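Workshop notebook: glue trials, Sadau board
Last updated: Nov 19, 2025
6 min read

Picked up the carton glue question again. The complaint from Gutmont in October was that flaps on the short end were popping open after a night on the truck, mostly on the double-wall cases. Single wall has been fine all year. The two things that changed over the summer were the board (we moved to Sadau for the double wall) and the hot melt, which went from Kiani to Dista when the price moved. Until now I have been changing both together, so the earlier notes on this are not much use.

Plan for today was to keep the board fixed and change only the glue. All cases cut from the same pallet of Sadau double wall, kept in the shop overnight so they were at room conditions. Same bead length, same nozzle, same press time. Glued by hand on the bench jig, flaps held down with the steel plate, then left alone before pulling.

Pulled 16 flaps per glue, slowly, by hand, and looked at what tore. I call it a good bond if the paper comes away with the glue across most of the bead. If the glue lifts clean off the board it's a fail no matter how hard I had to pull.

Kiani: all 16 tore fiber. Two of them took the liner down to the flute.
Dista: 9 tore fiber, 7 lifted clean. The clean ones had a shiny underside with the grain of the liner printed in it, so the glue was touching the board but had not soaked in.

First thought was that Dista was going on too cold. Checked the tank with the probe and it read the same as the display. Checked at the nozzle too and it was a bit lower, but Kiani ran through the same hose and nozzle with the same drop. I don't think it is the heater.

Second thought was open time. Dista skins over fast. On the jig I was taking a few seconds between laying the bead and closing the flap, and if I was slow I could see the surface go dull. Repeated with Dista only, closing the flap as quickly as I could manage. 14 out of 16 tore fiber. Then waited on purpose, long enough to say a short sentence out loud, and got 5 out of 16.
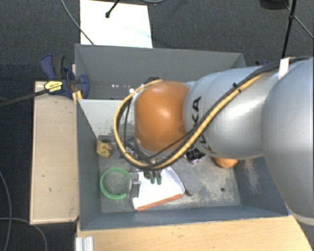
Why would slow closing hurt the double wall and leave the single wall alone?

The double-wall flap is stiffer and springs back harder at the score, so a half-set bond gets pulled on from the moment the pressure comes off. On single wall the flap lies down by itself and the same weak bond holds.

Checked that by scoring a few double-wall flaps twice before gluing, to take the spring out. Closed them slowly with Dista. They held better, though I only did six and one had a crushed edge, so I would not lean on it.

Also went back through the return sheets. Out of 2,096 double-wall cases shipped in October, 91 were marked open on arrival. Nearly all of those are the short end. The short flaps close last on our line, so they get the longest wait after the bead goes down. That fits. What I can't tell from the sheets is whether the bad ones bunch up after line stops, as the sheets only have the pallet number.

Liner on the Sadau board is smoother than the old one. I put a drop of water on each and the Sadau drop sat there a good deal longer. Could be more sizing in the paper. I have asked them for the spec sheet and have nothing back yet. If the liner is slow to take glue, and the glue is quick to skin, then both changes matter and putting one of them back might be enough.

To do:
- Repeat Kiani with a slow close. Should have done it today and ran out of cut flaps.
- Cut another 100 flaps, same pallet, mark grain direction on each one this time.
- Try Dista with a heavier bead. It should hold heat longer, but watch for squeeze-out on the printed face.
- Write the time of every line stop on the return sheets for the next two loads.
- Put the torn samples in the flat drawer, labeled by glue. Don't throw out the clean lifts.

The leftover Kiani is in the gray tub under the bench, about half full. Please don't top it up with Dista, the pellets look the same once they are mixed.

Shop notebook, packaging bench | Contact the bench by internal mail | © 2025 | Back to top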